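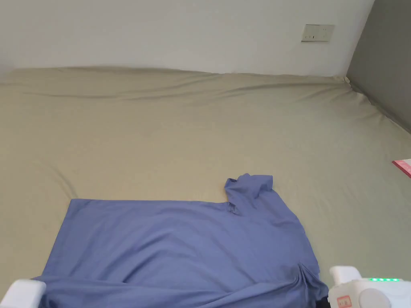 *Blue T-shirt laid out on the bed, collar end still bunched.*

**Folding notes: light cotton shirts**

Noemi Tran has revised the T-shirt entry in the Collard laundry guide for September. The fold is the same as before. The preparation has changed: each shirt is now flattened fully before the first fold, and the time allowed goes up to 40 seconds per shirt.
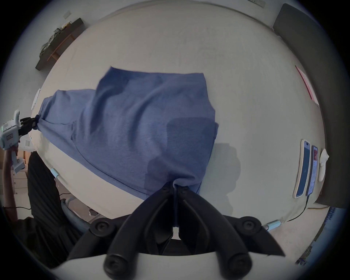 Thin cotton holds a crease wherever it doubles over on itself. Most poor folds in the last round started with a layer trapped inside the body of the shirt. Doubled areas are easy to find on a plain colour, where they read as darker blue patches against the single layer. Open these first, then work on the hem.
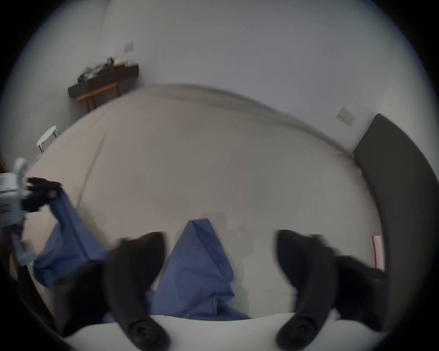
*Blue cloth drawn out to the left, the middle still in a peak.*

Pull from opposite ends and keep the tension low. Hard pulling at one corner twists the fabric and moves the side seam off line. Once the body is flat, bring each side in to the centre, then fold hem to collar in two steps.

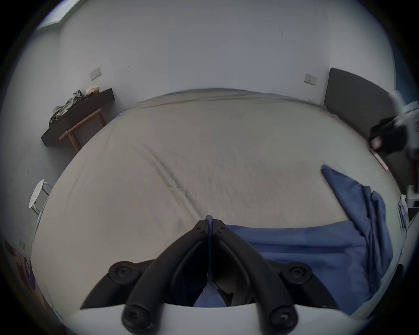 Stack no more than five shirts to a pile. Taller piles lean and the bottom shirt picks up a ridge at the collar. Corrections to the entry should quote guide number 262.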